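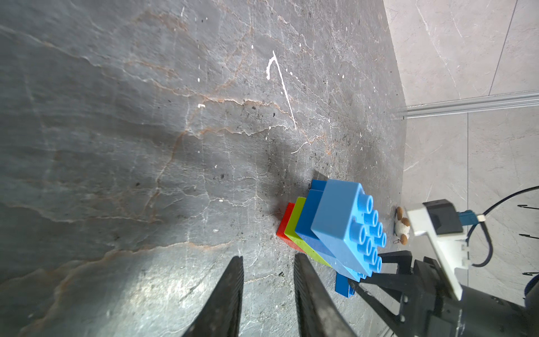

Building bricks and a small plush toy on the work surface, with the grippers close by.

Automation at Work: The Donik Sorting Floor

This gallery forms part of a record kept by Heltivell of how daily tasks have changed at its Donik site, where returned toys are sorted, checked and repacked. Two-arm stations were introduced in September. Staff who had sorted by hand were offered places as station attendants, and most accepted after a short period of training.

The bricks are handled first. Attendants set the pieces out, watch the arms work and step in when a piece is dropped or gripped poorly. Soft toys are kept in the same work area so that the arms meet the mix of shapes found in an ordinary return carton. A full shift at Donik handles some 2000 pieces, and the attendants record every stop in the station log.

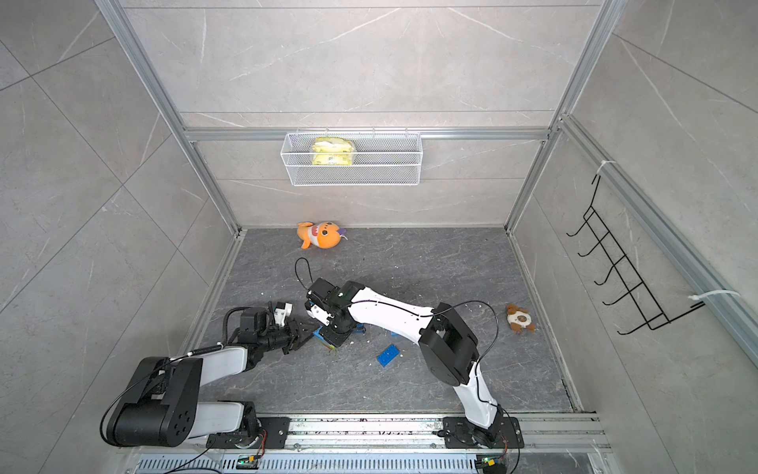

Each station has two arms on a shared rail, which allows one to hold a piece while the other works on it. Rizwan Mughal, floor supervisor, reports that the change has been felt most in the pace of the day. Sorters formerly stood at a belt for the whole shift. Attendants now divide their time between the stations, the repair bench and the packing area, and breaks are taken in turn so that a station is always attended.

Some concerns remain. Several employees have asked for clearer rules on who may restart an arm, and the evening shift has requested a second repair bench. Pay grades for attendants are still under review. A revised guide to station duties is being prepared with the MacLeish training office and will be issued to all shifts.

Staff may submit comments on the new duties to the floor office before the end of any shift.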